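Mellor Hall Garden Club
Minutes of the monthly meeting, Jun 18, 2018

In the chair: Shirley Yeoman
Notes taken by: Kwesi Adjei

1. Minutes of the last meeting
Agreed and signed. Kwesi has corrected the spelling of Idatden Lane, with thanks to the member who spotted it.

2. Plant sale
What a morning that was! We took £3,558, our best total yet, and the tomato plants had all gone before eleven. After paying for compost, pots and the hall we are left with £2,501. Shirley thanked everyone who grew things on, and the bakers too – the lemon cake got its own round of applause.

3. Indoor plants evening
Lots of excitement over this one. Members would like a whole evening on houseplants, with talks on watering, repotting and coping with dark rooms. Leaf colour came up again and again, and several people want to try purples and deep reds in place of the usual greens. Kwesi will ask Rukport Nurseries for a speaker.
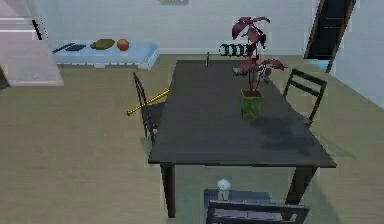
Item 3: burgundy-purple leaves in a square green pot, computer-drawn view.

4. Seed swap
Held over from March, when snow kept so many of us at home. It will now run alongside the autumn show. Please label packets with the variety and the year saved. Shirley has 100 paper envelopes to give away and will bring them next time.

5. Water butts
Two quotes received. The Zavo one was cheaper and includes the stands, so we are going with that. Fitting to be done before the hot weather, we hope.

6. Any other business
The slug talk was superb and we'd love the speaker back. Lifts are needed for the Rukport trip – see Kwesi.

Meeting closed at 9.10 pm.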